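Grovville Community Kitchen
Minutes of the meeting of the kitchen users' group
May 28, 2018

Present: Rosário Simões (chair), Horácio Amaral (minutes), and the representatives of the baking class, the soup lunch and the Nitthorpe supper club.
Apologies: the youth cookery group.

1. Minutes of the last meeting
The minutes of the March meeting were read and accepted with one correction: under item 4, "the small oven" should be "the small fridge". The small oven is in good order.

2. Matters arising
The tap at the second sink was repaired. The invoice has not arrived yet and Rosário will telephone the plumber.
The key to the dry store was found in the drawer for tea towels. It is now back on its hook and the users are asked to leave it there.

3. Utensils and storage
This item took the most time. The baking class reported again that the deep drawer under the window does not close, as all groups put their utensils in it together. The soup lunch has lost time looking for the ladle – one day it was behind the drawer.
Rosário proposed to stop using the deep drawer for utensils and to keep them in clear plastic bins with handle openings, on the shelf beside the door. Each user can see what is inside without opening anything. She has made a first try with the bins on the long table.
The supper club asked if the knives should be in open bins at all, because children come to the kitchen on class days. It was agreed that knives go to the locked cupboard after use, and that the bins are for the other tools. Horácio will write this on the notice.
The baking class wishes that the silicone spatulas stay in one place and are not mixed with the things for hot pans. Agreed in principle. It was not decided if the tongs and the grater should share a bin, and the matter stays open until the next meeting.
Labels: Horácio offered to print them. The soup lunch prefers labels with a drawing as well as the word, for the helpers who read little English. Agreed.
Action: Rosário to clear the deep drawer. Horácio to make the labels and the notice.

4. Money
The balance of the kitchen fund is 3000 pounds. It was agreed to keep 2000 for the repair of the extractor and not to touch it for smaller things. Horácio presented a receipt of 39 pounds from Akwood for shelf brackets and screws, which was approved.

5. Cleaning rota
The rota is full until the summer break. The supper club will change its turn with the baking class. The groups are reminded that the floor is part of the cleaning – also under the long table.

6. Any other business
The coffee supplier Falcão has offered to give a tasting for the users. There was interest and Rosário will ask for possible dates.

The meeting was closed after the tea.

Attached to item 3:

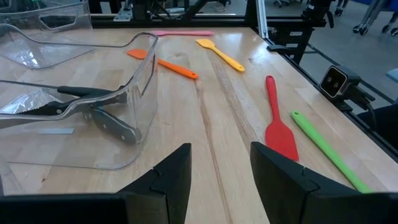
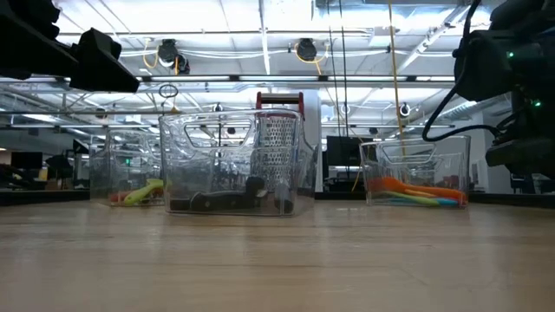
Utensils and clear plastic bins on the wooden table (item 3).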